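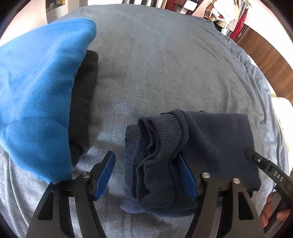

# Where Does the Press Break? Tracking Endedcombe's Left Side

Project report, Sports Analysis elective
Niloufar Mahmoudi and Po-yen Wu

We both play in the women's and men's intramural leagues, and we both get yelled at for pressing at the wrong moment. So when we were told to pick any tactical question we liked, we picked that one straight away! We wanted to know why Endedcombe, a team that presses high in a 4-4-2 diamond, keeps getting played through down its own left.

## What we did

Endedcombe's coach, Kwok-wai Yau, kindly let us use match video from the first part of the season, up to the November break. We watched every time the other team built up from its goalkeeper or center backs, and we logged each one as a "press" if at least two Endedcombe players closed down the ball. That gave us 719 presses. For each one we wrote down where it started, who jumped first, and how it ended (ball won, ball kicked long, or press beaten).

Po-yen logged the first halves and Niloufar logged the second halves. Then we swapped 105 clips to check that we agreed with each other. Mostly we did — the arguments were nearly all over what counts as "beaten" when the pass gets through but the receiver has his back to goal. We settled on calling it beaten only if he turns or lays it off forward.

## What we found

The diamond is great in the middle. With the two strikers on the center backs and the number 10 sitting on the holding midfielder, teams hardly ever passed straight through. The trouble starts when the ball goes to the opposing right back. Somebody has to go to him, and in a diamond there is no wide midfielder waiting. On the right, Cheuk-hei Yang goes early, often while the pass is still rolling, and the right back squeezes up behind him. On the left the shuttler waits for the left back, and the left back waits for the shuttler. By then the pass inside is already on.

The match against Moradi was the clearest case. They saw it within ten minutes and kept building on that side until Yau switched to a flat four after the break. We loved that second half, it was like watching our own spreadsheet get fixed in real time.

## Problems

The Kuslow game was filmed from low behind one goal, so we could not judge distances well and left it out. We also never measured tiredness, and several of the beaten presses came late on.

## Next

Our classmate Cheuk-hei Hsiao wants to repeat the logging with the under-18s, who play the same shape. We'd like to add the time between the pass and the first jump, even if it's only counted in video frames. Our clip list and coding sheet are in the class folder, under "left side."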